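Printing a portfolio of my own pictures, second attempt

I spent most of February printing photographs. The first attempt at this, two winters ago, ended with a box of prints that I didn't like and an ink bill I didn't like either. This one went better, and a couple of people who read the earlier post asked me to write it up, so these are my notes.

The set is black and white, all taken within a short bus ride of my flat, mostly allotments, the canal and the backs of shops. I had 2,178 files in the folder when I started. I had been putting off the editing for so long that the folder had become a reason not to open the computer.

Editing

I did the first cut fast, on screen, with the pictures small. If a picture doesn't hold together at the size of a matchbox I have found it rarely improves when it gets bigger. That took three evenings and left me with 800. The second cut was much slower. I went through with the pictures at full screen and got rid of anything where I was remembering the day and not looking at the photograph. There is a picture of a greenhouse with condensation on the glass that I was sure would be in the final set. I had been very cold and very pleased when I took it. As a photograph it is a grey rectangle with a darker grey rectangle inside it. Out it went.

After the second cut I had 66, and those I had printed cheaply at a chemist's, postcard size, on glossy paper. I recommend this step to anyone. You can lay them on the floor, swap two, go and make tea, come back and see that the swap was wrong. I can't do that on a screen. The chemist's prints were slightly green but it didn't matter for sequencing.

The final number is still moving. I keep taking out a picture of a lock gate and putting it back.

Paper

Last time I printed on a heavy textured cotton paper because I had read that serious printers used it. It is lovely to hold. It did nothing for my pictures, which are mostly about fine detail in flat light, and the texture sat on top of the detail like a second picture.

This time I tried two papers side by side. The first was Amero, a smooth matt sheet with a slightly warm base. The second was Dutero, which has a low sheen and a whiter base. I printed the same four files on each and pinned them on the kitchen wall for a week, next to the calendar, where I would see them without meaning to look.

Dutero won the first day easily. The blacks are deeper and everything has more snap. By the end of the week I was looking at the Amero prints more. The shadows are softer and there is more going on in them, and the sheen on the other paper meant that from the table I mostly saw the window. If these were going behind glass I might have chosen differently, but they are going in a box and will be held in the hand.

I bought a pack of 100 sheets. I have ruined more of them than I'd like. One came from feeding a sheet in with the coated side down, which I did twice on the same afternoon. Mark the back of the first sheet in the pack with a pencil and keep it for reference.

Tone

The biggest change from last time is that I stopped pushing contrast. On the screen a picture with a pure black and a pure white somewhere in it looks finished. On matt paper the darkest tone is really a dark grey, and if you have squeezed all your shadows down towards it they turn into one flat patch. I now make a separate version of each file for printing, with the shadows opened up more than looks right on the monitor. It looks weak on screen. It prints properly.

I also turned the monitor down a long way. It had been set for a bright room and I work in the evenings. Dark prints were my main complaint two years ago, and I think at least half of that was simply the screen being too bright when I edited.

For each picture I make a test strip first, a narrow slice across the most difficult part, usually where the sky meets something. Then one full print, which I leave overnight. I don't judge them under the desk lamp any more. I look at them in the morning by the window, and write on the back in pencil what needs changing. Some of them have four or five lines of writing on the back by now: lighter left side, burn the corner, leave the corner alone.

Skies

Pale skies gave me the most trouble. On the paper a very light sky drops away to bare paper white, and then the edge of the picture disappears and the whole thing seems to leak out of the top. A very small amount of tone brings it back. I lowered the highlights until the sky was only just darker than the border, and that was enough. Any more and it looked like rain coming.

I tried a thin printed line round each picture as well, to hold the edges. It worked, but it made them look like illustrations from a report, so I dropped it.

The box

The box came from Chávez, a small maker that I found through a bookbinding forum. It's a plain clamshell in dark grey cloth with no lettering. I had wanted a title on the lid, then couldn't decide on a title, and the box was ready before I was. There is room for a label later on.

I left a wide border round each print so that people can hold them without putting a thumb on the picture. Between the prints there are sheets of thin tissue. I cut those myself with a Jerkis trimmer, second-hand, which pulls slightly to the right. You have to lean on the guard as you cut or you get a tissue with one side longer than the other. Nobody will measure the tissue but I could see it, so I did the first batch again.

Order

I began with the pictures in the order of the walk, starting from my front door and ending at the far lock. It made sense to me and to no one I showed it to. They aren't on the walk, they are turning over sheets of paper at a table. Now the order goes by tone. It starts with light pictures, gets darker through the middle where the canal bridges are, and comes back up at the end. Two pictures of sheds that I had kept far apart, thinking they were too alike, are now next to each other, and each makes me look harder at the other one.

I am still unsure about the last print. At the moment it's a wide one with a lot of empty ground in it, and I like finishing there, but it might be too quiet after the one before. 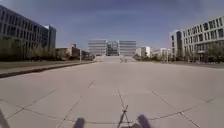
Paving and blue sky, both times.

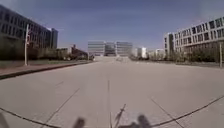 Should a black and white photograph always be printed with a true black in it somewhere?

No rule says so, and on matt paper I would let the picture decide. If it was taken in flat light and the interest is in the middle greys, forcing a black into it usually costs you detail in the shadows. If there is a dark doorway or a tree trunk that ought to feel solid, let that one area go as deep as the paper allows and keep the rest lighter. Make one print each way and leave them both up for a few days before choosing.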